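Stekar roll-top bread box: review

Filed under: Kitchen storage
January 2022

The Stekar is a two-piece plastic bread box, a cream base with a ribbed amber lid that rolls back. I bought it to replace an enamel bin with a lift-off lid, which needed a second clear spot on the bench every time it was opened. It has been in daily use since October.

Construction

The base is a single deep tray with a slight taper to the sides and a wide rim flaring out at the top. The rim is the stiffest part of the box and the right place to grip it when moving it. The walls flex a little under thumb pressure when the box is empty. With bread inside I notice no movement.

The lid is one curved piece and sits inside the rim, leaving a narrow strip of cream showing along the front. Its ribs run across the full width. They add stiffness, and they also collect flour and fine crumbs. A damp cloth worked along the ribs clears them; wiping across them does very little.

A small copper-orange knob sits at the bottom centre of the lid. It is short, so opening is a two-finger job. Mine has not loosened.

Opening and clearance

The lid travels up and back inside the base. It needs no extra depth behind, so the box can be pushed close to a wall. Travel is smooth for most of the arc and stiffens over the last part. On a slick tabletop the whole box will slide if the lid is pulled hard at that point. I fitted 4 stick-on rubber feet underneath, which cured it.

Capacity

One standard sandwich loaf goes in lengthwise with room beside it for 6 dinner rolls. A tall round loaf has to be cut in half first, or the lid catches the crust on the way down. Baguettes do not fit at all.

Keeping quality

The lid is not airtight and should not be bought as if it were. Supermarket white bread left in its bag kept as well as it did in the old bin. Unwrapped sourdough stayed good for up to 60 hours, after which the cut face was hard. Crust stayed firmer than in the Drultik canister I tried last year, which seals tightly and turned crusts leathery overnight.

Colour

The amber is translucent. You can tell that the inside is darker than the lid, but it is no help in reading a label. Under overhead light the ribs throw bright white streaks, and this is more noticeable on a white table than it was on my dark bench.
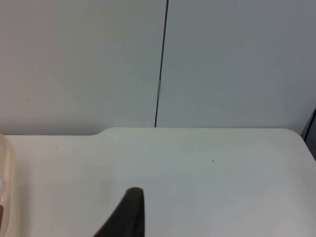
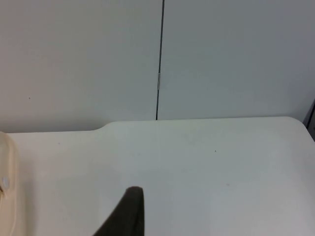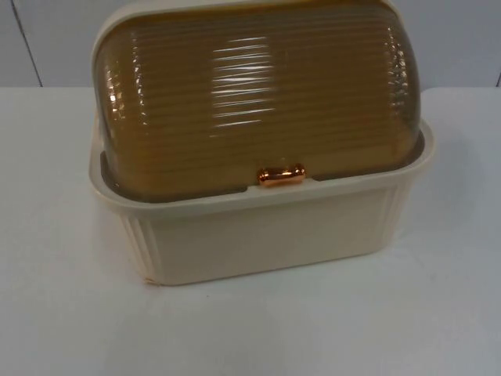

Compared with the alternatives

The Stoltiner is a timber box with a drop-down front. It holds more and stays put when opened, but the door needs a clear 16 cm of bench in front of it. The Ivanyshyn is closer in shape to the Stekar, with an opaque lid and a full-width lip in place of a knob. The lip is easier with wet hands. The lid is noisier.

Cleaning

Hand wash only. The lid lifts out once rolled halfway and pulled forward. Crumbs settle in the corners of the base and a dry pastry brush gets them out.

Rating

Build: good
Ease of use: good, with rubber feet fitted
Capacity: fair
Would buy again: yes, at the sale price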